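Open day burger table – notes and data card

What's in this folder

I put this together after our November open day at Sesum, mostly so that Nerea Barroso and I would stop answering the same emails. It covers the burger demo: how the table was laid out, what got logged, and where the files are. If you came along and asked me for "the burger stuff", you've found it!

We recorded 51 runs over the day. A run starts with the tray in the middle and ends when the arm is told to stop, whether or not there's a burger at that point. Each one has a wrist view, a fixed view of the table and a plain text log. The logs are in my shorthand, sorry – "tom" is tomato, "sal" is anything green.

The two views are worth watching side by side. The fixed one tells you where everything is, but picking is a close-up business and the wrist view is where you see how little room the fingers have between the food and the clear plastic.
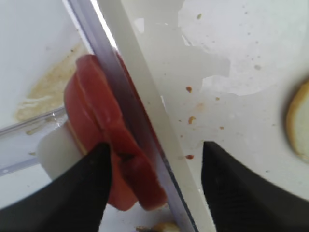 How the table is laid out

Tray down the middle, stations on either side, two to a side. The clear acrylic guides were Aurelio Barroso's idea, and he cut them himself the week before. Bread, tomato and meat all stand on edge against the guides, so the gripper can come at them from the side. We'd tried laying the slices flat in the spring and I don't want to talk about it.

Greens are the odd one out. They live in a plastic container up on the tray itself, dark leaves one side and pale lettuce the other, and the arm just grabs a pinch. How big a pinch is anyone's guess. The log says "sal ok" if any of it landed on the bun and "sal no" if it didn't.

Visitors got to call out the order of the layers, which I loved (one small boy wanted lettuce three times in a row and we let him have it). The called order is on the first line of each log. Vaida Rozīte typed those in, so spelling is hers and much better than mine.

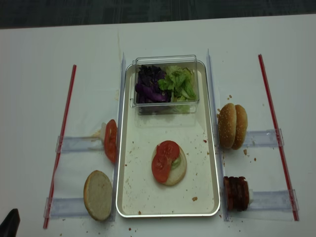 The table partway through a burger: bottom bun, two tomato slices and a bit of lettuce on the tray.

Things to know before you use it

Runs 1 to 3 were warm-ups before the doors opened at ten. Keep them or bin them, but don't mix them in with the rest.

Crumbs build up. We wiped down between groups of visitors, not between runs, so if your code is looking for a nice clean white table it's going to be disappointed.

The full set comes to 70 GB. Please copy it to your own disk before you start poking at it, as the shared drive gets very slow when two people are reading from it.

Lighting was whatever the room gave us, with people leaning over to look – expect shadows.

Who to ask

Albane Tanguy has the drive and can give you access. For anything about the guides, ask Aurelio. For the logs, me or Vaida. If you spot a run with the wrong order on it, send me the number and I'll fix the file and add a line to changes.txt.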